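그릇 정리, 미루고 미루다 드디어 했어요 (겹쳐 쌓기 전에 꼭 하는 것들)

지난번에 냄비 뚜껑 정리 글을 올렸더니 그릇은 언제 하냐고 물어보신 분들이 계셔서요. 사실 저도 그릇장 문을 열 때마다 한숨부터 나오던 참이었어요. 밥그릇 위에 샐러드볼, 그 위에 국그릇, 또 그 위에 어디서 받았는지 기억도 안 나는 소스 종지... 맨 아래 있는 걸 꺼내려면 위에 있는 걸 다 들어내야 하잖아요. 그러다 결국 맨 위에 있는 것만 계속 쓰게 되고요. 저희 집만 그런 거 아니죠?

화요일에 마침 오후가 통째로 비길래 마음먹고 다 꺼냈습니다. 그날 한 순서대로 적어 볼게요.

일단 다 꺼내기

조금씩 하면 안 끝나요. 저는 몇 년 동안 '오늘은 윗칸만' 하다가 매번 실패했어요. 윗칸에서 나온 그릇이 갈 데가 없으니까 아랫칸에 쑤셔 넣고, 다음에 아랫칸을 열면 그게 또 쏟아지고! 그래서 이번엔 식탁을 싹 비우고 그릇을 전부 올려놨어요. 식탁이 작으면 바닥에 헌 담요 한 장 깔고 하셔도 됩니다. 담요는 꼭 까세요. 맨바닥에 내려놓다가 굽 이 나가면 정말 속상해요.

식탁 상판이 유광이면 얇은 행주 한 장이라도 깔고 시작하시는 걸 추천해요. 도자기 굽은 유약이 안 발린 곳이 많아서 생각보다 까끌까끌하거든요. 쓱 밀면 바로 실금이 가요. 저는 하얀 상판에 회색 줄을 그어 놓고 한참을 문질렀습니다. 베이킹소다를 물에 되직하게 개어서 살살 문지르니 대부분은 지워졌는데, 깊은 줄 하나는 아직도 있어요. 햇빛 들어오는 시간만 되면 꼭 보여요 ㅠㅠ

한 줄로 세워 보기

꺼낸 그릇은 쌓지 말고 한 줄로 쭉 세우세요. 종류도 색도 상관없이 그냥 늘어놓는 거예요. 이렇게 하면 크기가 한눈에 비교가 되고, 무엇보다 내가 흰 그릇을 얼마나 많이 샀는지 알게 됩니다. 저는 무늬가 조금 다르다고, 테두리가 조금 넓다고 계속 샀더라고요.

줄을 세운 다음엔 그릇 하나하나를 들고 밑을 봐요. 이가 나간 데는 없는지, 실금이 간 데는 없는지. 손가락으로 테두리를 훑는 것보다 창가에 가서 비스듬히 비춰 보는 게 안전하고 더 잘 보여요. 금이 간 건 미련 없이 빼 두세요. 화분 받침이나 열쇠 그릇으로 쓰면 된다고 하시는데, 저희 집엔 이미 열쇠 그릇이 2개예요. 더는 안 됩니다.

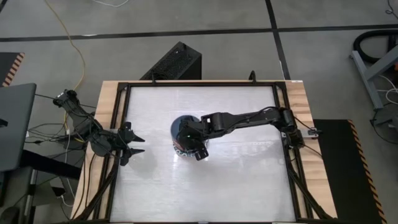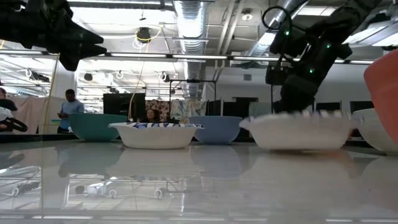
두 번째 사진: 한 줄로 늘어놓은 색색의 그릇들. 흰 그릇 하나에는 파란색과 흰색 무늬 천이 들어 있어요.

그릇 안에 천을 넣는 이유

천은 그릇을 겹칠 때 사이에 끼우는 완충재로 참 좋아요. 저는 키친타월을 쓰다가 천으로 바꿨어요. 키친타월은 얇아서 두 장씩 접어야 하고, 습한 날엔 눅눅해져서 그릇 바닥에 들러붙더라고요. 오래된 면 행주나 손수건을 손바닥만 하게 잘라 쓰면 몇 년은 거뜬해요. 올 풀리는 게 싫으면 핑킹가위로 자르시면 되고요. 저는 가위 찾기 귀찮아서 그냥 잘랐다가 한 번 빨고 나서 실밥 떼느라 혼났습니다.

폭신폭신한 천이나 티슈 종류는 넓은 그릇에 잘 맞아요. 넓고 얕은 그릇은 겹치면 가운데가 붕 뜨고 테두리끼리 닿는데, 그 사이를 부피 있는 걸로 채워 주면 덜그럭거리는 소리가 확 줄어요. 다만 먼지가 묻어 나오는 소재는 피하세요. 그릇에 보풀이 앉으면 쓸 때마다 헹궈야 해서 두 번 일이에요.

그리고 컵이나 통처럼 깊은 것들은 천을 안에 돌돌 말아 넣기보다 입구 쪽에 한 번 걸쳐 두는 게 나아요. 깊숙이 밀어 넣으면 빼는 걸 까먹거든요. 네, 보리차를 그대로 부은 사람이 저예요.

물기는 생각보다 오래 가요

천을 끼우기 전에 제일 중요한 게 말리기예요. 겉은 다 마른 것 같아도 굽 안쪽에 물이 고여 있는 경우가 많아요. 엎어 놓고 말리셨다면 굽 쪽에 꼭 물이 있어요. 저는 식기건조대에서 한 번, 뒤집어서 또 한 번 말리고, 마지막에 마른 행주로 굽만 닦아 줍니다. 급하면 드라이어 찬바람도 괜찮아요. 물기 있는 채로 천을 끼워 넣으면 일주일 뒤에 냄새가 나요. 그 냄새가 나무 선반에 배면 식초 물로 닦아도 며칠은 가더라고요.

쌓는 순서

큰 것 아래, 작은 것 위. 이건 다 아시죠? 그런데 저는 여기에 깊이도 봐요. 깊은 그릇끼리는 서로 쏙 들어가서 좋은데, 너무 딱 맞으면 끼어서 안 빠집니다. 살짝 돌려 봤을 때 헛도는 정도가 딱 좋아요. 혹시 두 개가 끼어 버리면 억지로 당기지 마시고, 안쪽 그릇엔 찬물을 붓고 바깥쪽은 미지근한 물에 담가 두세요. 뜨거운 물은 안 돼요! 도자기는 온도 차이에 약해서 쩍 소리가 날 수 있어요.

테두리가 넓게 벌어진 그릇은 깊은 그릇이랑 섞지 말고 따로 쌓아요. 벌어진 테두리가 옆으로 튀어나와서 문 닫을 때 걸리거든요. 그리고 한 더미 높이는 손바닥 한 뼘을 안 넘기는 걸로 정했어요. 그 이상이면 맨 아래 걸 안 꺼내게 되더라고요.

색은 어떻게 하냐면

색깔별로 모을까, 크기별로 모을까 고민하시는 분들 많은데 저는 쓰임별로 모았어요. 아침에 쓰는 것, 국물 담는 것, 손님 오실 때 쓰는 것. 청록색이랑 하늘색 그릇을 나란히 두면 예쁘긴 하죠. 근데 하나는 매일 쓰고 하나는 두 달에 한 번 쓰면 결국 예쁜 줄이 일주일 만에 무너져요. 선반이 유리문이라 밖에서 보이는 집이라면 앞줄만 색을 맞추고 뒷줄은 포기하시는 걸 권해요 (저희 언니네가 이렇게 해요. 앞은 잡지인데 뒤는 창고예요).

주황 계열 그릇은 카레나 토마토 국물 담아도 물든 게 티가 덜 나서 자주 쓰는 칸에 넣어 뒀어요. 흰 그릇에 물이 들었을 땐 과탄산소다를 따뜻한 물에 풀어서 담가 두면 꽤 빠져요. 금테 두른 건 담그지 마시고요.

선반 높이도 한번 보세요

저희 집 그릇장은 선반 간격이 33cm인데 그릇 더미는 그 절반도 안 되니까 위가 텅텅 비어요. 그래서 브랄텔(Braltel)에서 나온 철제 중간 선반을 하나 넣었어요. 폭 70cm짜리요. 다리가 접히는 거라 안 쓸 땐 냉장고 옆에 세워 둘 수 있어서 마음에 들어요. 대신 바닥 고무가 좀 얇아서 밀리길래 안 쓰는 미끄럼 방지 매트를 조금 잘라 깔았어요. 사실 분들은 꼭 안쪽 치수로 재세요. 저는 문틀 두께를 빼먹어서 한 번 교환했어요.

무거운 그릇은 허리에서 가슴 높이 사이에 두시고, 머리 위 칸엔 플라스틱이나 가벼운 것만요. 까치발 들고 도자기 더미를 내리는 건 이제 그만하려고요.

댓글로 살림 한다는 살림 카엠바 님(성함이 Salim이라 본인이 먼저 하신 농담이에요 ㅎㅎ)이 그릇 사이에 커피 필터를 끼운다고 알려 주셨는데, 작은 종지엔 이게 더 편하더라고요. 크기가 딱 맞고 자를 필요도 없고요. 저도 종지 쪽은 필터로 바꿨습니다.

다음엔 컵 정리를 해 볼까 해요. 손잡이 있는 머그를 안 걸고 수납하는 방법 아시는 분은 댓글 남겨 주세요. 걸이는 이미 한 번 달았다가 타일이 떨어져서 남편이 절대 안 된대요.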